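The wrenches in the pink tray: an afternoon with Eleri Vaughan 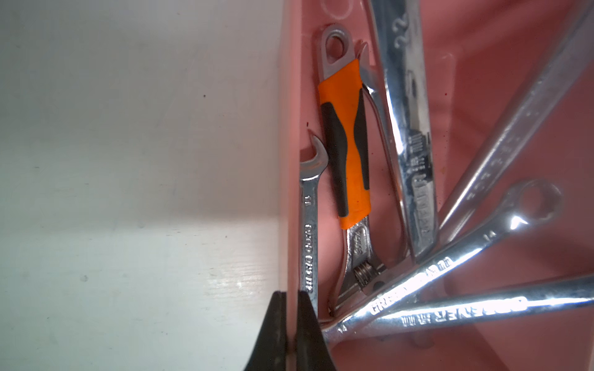 Wrenches in the pink tray, with the orange-handled adjustable among them.

Eleri Vaughan had the kettle on before I'd found a place to put my coat, and she wanted to talk about the tray first. She has fixed bicycles, gates and one church organ bench from her workshop in Drorasstead, and the tools she reaches for most live together in pink plastic.

"My sister Llinos picked the color," she told me. "She said I'd never lose it, and I never have - I've lost plenty of other things, mind you, but never the tray."

The big chrome wrench marked 22 came from Trefor Gethin, who taught her for two winters and who, she says, could tell a nut's size by looking at it from across the yard. She still can't, so she tries the wrong wrench first and mutters at it. The adjustable with the orange and black grip is the one she lends out, and she's fond of it, although Trefor didn't care for adjustables at all.

"He thought they were for people in a hurry," she said, laughing. "Well, I'm often in a hurry!"

I asked whether she had ever thought of hanging everything on a wall, with outlines painted behind, the way Emrys Morgan does next door. She had tried it for three weeks and kept walking back and forth like a waitress.

"With a tray I pick up the lot and go to the job," she said. "Then I sit down on the step and there they all are."

She was due at Emrys's by four to see to his gate, so we finished our tea standing up.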